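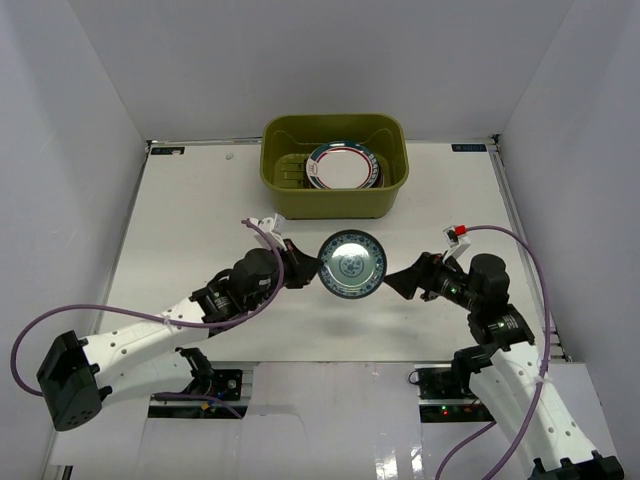 *Dish cell, two arms, one small plate between them, green bin behind.*

**To:** dishroom-and-stores list
**Date:** 16 May 2022
**Subject:** Re: Bin sorting cell, next steps

I've cut the earlier message down to the parts I'm answering. The whole thing is in the archive if anyone wants the paragraph on floor markings.

> Colleagues, as most of you will have heard, the trial of the two-arm cell at the Gravico site has gone well enough that we would like to bring it to Zastden in the summer. The cell takes mixed tableware out of the bins and passes it on for stacking. It is not intended to replace anyone.

I believe the person who wrote that last sentence means it. I also remember the same sentence from when the tray conveyor came in, and the evening shift has been one person shorter ever since. Nobody was let go. Someone left and the post was never advertised. If that's what is going to happen at Zastden, I'd like it said in writing before the cell is bolted down, so that people on short contracts can plan.

> The arms handle one item at a time with care, and we expect breakages to fall.

Expect on what basis? I asked for the April breakage sheet from Gravico and was told the cell isn't on the same sheet as the rest of the dishroom. So there is a figure for us and no figure for the machine. I'd be glad to see breakages fall. We pay for every one of those patterned plates out of the same budget that covers gloves and aprons.

Look at the picture at the top. One small plate, blue flowers on it, a gripper touching it at either side, and in the bin behind is a white plate with a dark teal border, sitting on top of something else. A fair enough start. Now picture a Saturday wedding bin at our place, with forks down between the plates, napkins stuck to everything and half a lemon in the bottom. I would like to know who takes the forks out first. I suspect I know, and I suspect that job has no name and no time allowed for it on the rota.

> Throughput is currently below that of an experienced member of staff, but the cell can run without breaks.

It can run without breaks if somebody keeps bringing it bins. At Gravico, going by what the people on the floor told me when I visited, that somebody was also answering the stop alarm, wiping the table down and fishing out whatever had slid into a corner. They weren't complaining much. One of them liked it better than scraping. But another said she used to talk to the person across the sink all shift and now she stands by a box and waits for it to need her. That won't show up in throughput, and I don't see a line for it in the proposal.

The proposal says the cell should clear 400 items in a shift. It doesn't say what size of item, how dirty, or whether an item that gets dropped and picked up again counts once or twice. Kofler, who did the layout drawings, told us those questions belong to Lusideo. Lusideo told us they belong to the site. We are the site, so I'm asking them here.

> Staff will be retrained as cell operators, with 2 days of training provided.

Two days is fine for learning which button stops it. My question is about the grade. An operator at the Kofler-built packing line across the yard is paid a step above dishroom. Will a dishroom worker who becomes a "cell operator" get that step, or only the title? I have asked this at three meetings now. Each time it was written down and each time it was missing from the minutes.

I'd also like to hear what happens on the days the thing is down. If we have got rid of the second sink to make room for it, as the drawing shows, then on a bad day everyone is working at one sink with a dead machine at their backs. Please keep the second sink. It costs nothing to leave it plumbed in.

> We welcome feedback from all teams before the end of the month.

Then here is mine, and it comes from the six of us on the late shift, who read this over before I sent it:

- Put the cell on the same breakage sheet as everyone else, starting from the first day.
- Write down who sorts cutlery and food waste out of the bins, and give that person time for it.
- Settle the grade before the training, with the answer on paper.
- Leave the second sink where it is.
- Run it for 3 months with the current number of posts, and advertise any post that falls empty in that time.

I'm not against the machine. My wrists have been bad for years, and lifting wet plates out of deep bins is most of the reason. If an arm can do the lifting, it can have it, and I'll happily show whoever sets it up how the bins really come down to us on a busy night. So far no one from Lusideo has asked to come and stand in the dishroom after nine in the evening. The invitation is open, and they should bring shoes they don't care about.

What I don't want is another year of being told how well it's going by people who go home at five. Could whoever holds the Gravico records please post them to this list, including the stops? A plain spreadsheet will do.

One small correction as well. The earlier message said the late shift had "been consulted." We were shown a slide. Replies to the list please, and not just to me, as the day shift has asked to follow this too.

Late shift, Zastden dishroom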